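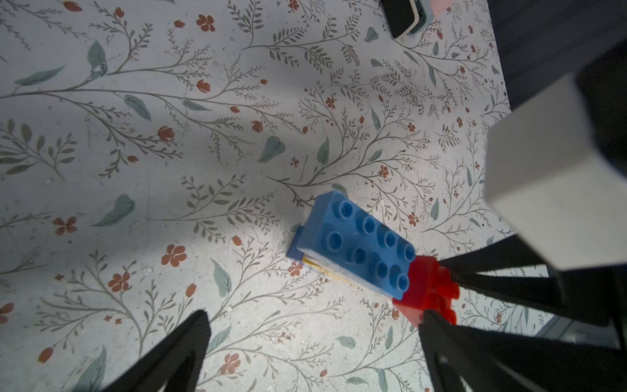

Toy building blocks on a floral-print surface. Building toys are among the items families can borrow from the Nanlow Toy Library.

Nanlow Toy Library to open second location in the old Kowalczyk bakery this June

NANLOW – Families on the east side of Nanlow will soon have a much shorter trip to make when it's time to swap one armload of toys for another. The Nanlow Toy Library, which has been lending puzzles, games, dress-up clothes and building sets out of the basement of the Ciredano Community Center, will open a second location in June in the former Kowalczyk bakery on Mill Street.

The new branch will start out with 1,386 toys on its shelves, nearly all of them donated by local households whose children have grown up, moved on to other things or simply run out of closet space. Membership stays free for anyone who lives in the county, and a card from one location will work at the other.

"We have had grandparents riding two buses to get to us with a dollhouse on their lap, and I have wanted to do something about that for a very long time," said Corinne Okafor, director of the toy library. "When the bakery building came up I walked over on my lunch break, looked in through the front window, and started working out where the train table would go. I may have gotten a little ahead of myself, but here we are, and I couldn't be happier."

Anyone who grew up in Nanlow will remember the bakery for its poppy seed rolls and for the line that stretched past the shoe repair shop before holidays. The building had been closed for several years. The long front counter has been kept and will serve as the checkout desk, and the old bread racks have been sanded, painted and put back to work holding board games.

Much of the renovation was paid for by Niltel, the local phone and internet company, with the rest coming from 142 individual gifts made by neighbors over the winter.

"Our office is right across the street, so we've watched the whole thing from our windows," said Dwayne Brannigan, community relations manager at Niltel. "Half of our staff have small children at home, and I believe every one of them has asked me when the doors open."

The Mill Street branch will also have a repair bench, run by retired cabinetmaker Wondimu Sisay, where families can bring in a wobbly wagon or a puppet with a loose arm and learn how to mend it themselves. Sisay has fixed 81 toys for the library already – mostly on his own kitchen table – and says he is looking forward to having a proper vise.

Members may borrow up to five toys at a time and keep them for three weeks. Everything is cleaned and checked between loans. Parents of babies and toddlers can ask at the desk for help choosing toys without small parts, and Anika Whitlock, branch coordinator, will lead a morning play hour for children under four beginning at 10 a.m.

An open house with coffee, juice and – yes – poppy seed rolls will run from 2 p.m. until 5 p.m. on opening day. Families can sign up for a card on the spot; please bring something that shows your current address.

Toy donations are welcome at the Ciredano Community Center during regular hours. Puzzles should have all their pieces, and stuffed animals cannot be accepted.

Media contact: Clyde Oyelaran, Nanlow Toy Library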